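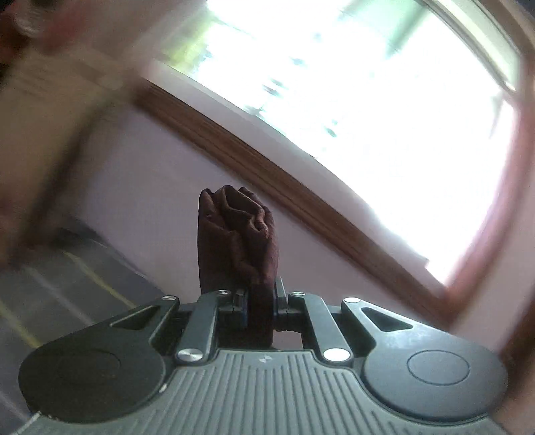
Grant updates / Household Textiles

Arboleda Cloth Room – interim report to Plorngate
Period: up to end of March
Prepared by Deisy Carhuamaca, with notes from Deisy Cabrera

Short version first as I know you have a stack of these. Room is up and running. Sorting works. Folding mostly works. Storage is behind and I'll get to why. Money is fine, small underspend, see the end.

Where we are

The grant was for taking in used household cloths (kitchen cloths, hand towels, napkins, dusters, the odd tablecloth), sorting out what can be used again, washing, folding and getting them back out to families who asked for them. Around 50 households on the list now. Most want kitchen cloths and hand towels. Very few want napkins, so we've stopped asking for napkins on the flyer.

Intake was slow in the first weeks, then all at once. We had bags in the hallway for a while. Not ideal, the neighbors upstairs were nice about it. Bags now go straight into the back of the room and the hallway has stayed clear since.

Sorting

We changed this from what was in the proposal. The plan said sort by size, then by condition. In practice everything arrives crumpled and you can't tell the size until you've picked it up and shaken it out, so sizing first meant handling each piece twice. Now it's color first, straight out of the bag, then open it up, then condition.

Dark cloths are the slow ones. A dark brown cloth all bunched up against a pale wall is easy to spot, the same cloth on a pile of other dark ones is just a lump. Stains hide too. Deisy Cabrera has been taking the browns and blacks over by the window and opening each one up in the daylight before it goes in a pile, and we get far fewer sent back from the folding side. It does mean dark sorting is a daytime job. Afternoons after 4:00 are lights and whites only. We'd like a proper lamp, more on that below.

Condition piles are: good, mend, rag. We tried having a "maybe" pile. Everything went in maybe. Gone now.

Washing

No change. Darks together, lights together, kitchen cloths seperate from everything else. We use the machines down the street at the family rate they gave us. Drying on the racks is fine so long as people don't double things over the rail, thick towels come off damp in the middle and then smell. There's a sign up about it. Second sign, the first one fell behind the rack.

Folding

Better than I expected. In thirds, then in half, edge facing out. Kitchen cloths and hand towels both fit the same shelf this way. The thin cloths are a pain, they slide. We roll those.

One thing from the feedback sheets: families asked that sets match, or close to it. So bundles are now made up by color as well as type. Takes longer but it's what they asked for and the cloths look cared for when they're handed over. The brown bundles go quicker than the white ones, doesn't show coffee I suppose.

Storage (behind)

Shelving was due from Sokeo in February. First delivery had the wrong brackets. Second delivery had the right brackets and no screws. We bought screws. 2 units up, the 3rd still flat in its box as one panel came split and they are sending another. Until that's in we're using the tall table for finished bundles, so that table can't be used for folding, and folding is squeezed onto the small one. That's the main bottleneck right now and the reason handouts in March were lower than I told you they'd be.

The labels we ordered from Vusteo came on time and stick well to the shelf fronts. Don't stick to the baskets at all. Using string tags on those.

Mending

Honest answer is this hasn't really started. The mend pile exists and it's getting tall. We have thread, needles, a good lamp on loan until April. What we don't have is a set evening for it. Deisy Cabrera is going to run one starting next month, hems and small holes only, nothing ambitious. Anything worse goes to rag. Rags are going well by the way, the bike repair place takes all we can give them.

Budget

Spent so far $1,854. Most of it shelving and wash costs, then tags, baskets and soap. Underspend is in the mending line for the reason above. I'd like to move part of that to lighting if you're OK with it – one good daylight lamp for the sorting table so the darks can be done in the evening too. Won't order until I hear from you.

Receipts are in the folder, all but one of the wash ones wich I'm chasing.

Next period

Get the last shelf unit up. Clear the tall table, move folding back to it.
Mending evening, first one in April.
Lamp, if approved.
New flyer. Kitchen cloths and hand towels at the top, no napkins.
Ask families again about bundle size. A couple said too big, they don't have the drawer space.

Need from you

Yes or no on the lamp. Also the final report template, the link in your last email goes to the old form. If you want to come by, mornings are best, we start at 9:30 and the sorting is going by 10. Wear something you don't mind getting lint on.

Deisy Carhuamaca
Arboleda Cloth Room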